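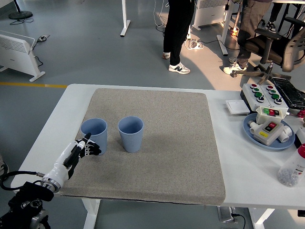 Agnese Koppel은 카페테리아(cafetería)와 바(bar)를 한 표제어 아래 묶으면 안 된다고 했다. 두 낱말이 같은 간판에 나란히 적히는 일이 흔하다는 점은 인정하면서도, 사전이 간판을 따라갈 이유는 없다는 의견이었다. 오전 발표가 끝난 직후에 나온 말이고, 이날 토론은 대체로 이 문제 주변을 맴돌았다.

## 방문 개요

- 일자: 2024년 3월 28일
- 장소: Adomaitis 사전 편집실 공개일
- 대상 자료: 스페인어 음식점 업종 명칭 표제어 394개
- 발표: Maritza Ccori(표제어 선정), Agnese Koppel(뜻풀이 검토)

편집실은 건물 2층에 있고, 서가와 작업실이 복도를 사이에 두고 마주 본다. 참관 신청자는 21명이었으며 두 조로 나누어 들어갔다. 필자는 뒤 조에 속해 서가를 먼저 보고 작업실을 나중에 보았다. 안내문은 스페인어와 영어로만 제공되었다.

## 표제어 선정 기준

Ccori의 발표는 접미사 -ería를 다루었다. 이 접미사는 파는 물건이나 하는 일을 나타내는 말에 붙어 가게 이름을 만든다. 빵(pan)에서 파나데리아(panadería), 맥주(cerveza)에서 세르베세리아(cervecería), 해산물(marisco)에서 마리스케리아(marisquería)가 나온다. panadería에 들어가는 -ad-는 빵 굽는 사람을 뜻하는 panadero를 거친 형태로 설명하는데, 편집실은 이런 경우 어원란에 중간 단계를 따로 적는다.

생산성이 높은 접미사라서 선정 기준이 문제가 된다. 어느 음식이든 뒤에 -ería를 붙이면 뜻이 통하고, 실제로 간판에 한 번 쓰이고 사라지는 말이 많다. 편집실은 서로 다른 출처의 용례가 9개 이상 모인 낱말만 본문에 올린다. 기준에 못 미치는 낱말은 보류함으로 가고, 이듬해 10월에 한꺼번에 재검토한다. 현재 보류함에는 200개 안팎의 낱말이 있다.

용례 수집에는 Trallent라는 내부 도구를 쓴다. 메뉴판, 신문 광고, 상호 등록부에서 -ería로 끝나는 문자열을 뽑아 철자 변이를 묶어 주는 프로그램이다. 상호만 있고 본문 용례가 없는 낱말은 자동으로 분리된다. 시연에서는 cafetería의 악센트 누락형이 한 묶음으로 정리되는 과정을 보여 주었다. 고유명사와 보통명사의 구별은 여전히 편집자가 수작업으로 한다.

## 뜻풀이 검토

Koppel은 같은 낱말이 지역에 따라 다른 업종을 가리키는 사례를 들었다.

| 낱말 | 스페인 | 그 밖의 지역 |
|---|---|---|
| cafetería | 음료와 가벼운 식사를 파는 가게 | 셀프서비스 식당을 가리키기도 함 |
| lonchería | 거의 쓰지 않음 | 멕시코 등에서 간단한 식사를 파는 가게 |
| chifa | 거의 쓰지 않음 | 페루의 중국식 음식점 |
| taquería | 멕시코 음식점 이름으로 통용 | 멕시코에서 타코를 파는 가게 |

chifa는 -ería 형이 아니지만 업종 명칭이므로 같은 자료에 포함된다. 편집실은 한 표제어 안에 뜻을 번호로 나누고 지역 표시를 뜻 앞에 둔다. 질의 시간에 지역 표시를 국가 단위로만 하는 것은 거칠지 않느냐는 질문이 나왔다. Koppel의 답은 도시 단위 용례가 부족해 당장은 바꿀 수 없다는 것이었다.

베네수엘라의 arepera도 논의되었다. 옥수수빵 아레파(arepa)를 파는 가게인데 arepería라는 형태도 쓰인다. 현재 원고는 arepera를 주표제어로, arepería를 이형태로 둔다. Ccori는 베네수엘라 바깥의 용례가 더 모이면 이 순서를 다시 보겠다고 했다.

## 서가

Elleo 문고는 기증받은 요리책과 여행 안내서로 이루어져 있다. 열람은 되지만 복사는 사전 신청이 필요하다. 여행 안내서가 사전보다 새 업종 명칭을 먼저 싣는 경우가 있어, 초판 연도가 확인되는 책에는 별도 색인 번호를 붙인다. 개정판에서 추가된 낱말은 초판과 대조해 연도를 적는다.

옆 칸의 Gridudlow 카드함은 손으로 쓴 용례 카드를 보관한다. 카드에는 낱말, 문장, 출처, 채록지가 적혀 있고 채록자 이름은 약자로만 남아 있다. horchatería 항목에는 orchatería로 적힌 카드가 섞여 있었다. h가 발음되지 않아 생기는 표기이며, 표제어로는 올리지 않고 용례 원문에만 그대로 둔다.

## 한국어 대역에 관한 메모

한국어 대역은 이날 주제가 아니었으나 쉬는 시간에 따로 물었다. cafetería를 '카페'로 옮기면 식사 기능이 빠지고, '카페테리아'로 옮기면 구내식당의 인상이 강해진다. cervecería도 '맥줏집'과 '양조장' 두 뜻이 있어 하나로 처리하기 어렵다. 편집실에는 한국어 담당자가 없고, 외부에서 대역 초안을 보내면 원어 뜻풀이의 번호에 맞추어 검토해 준다고 한다. 초안 양식은 표제어, 뜻 번호, 대역어, 용례의 네 칸짜리 표이며 신청은 전자우편으로 받는다.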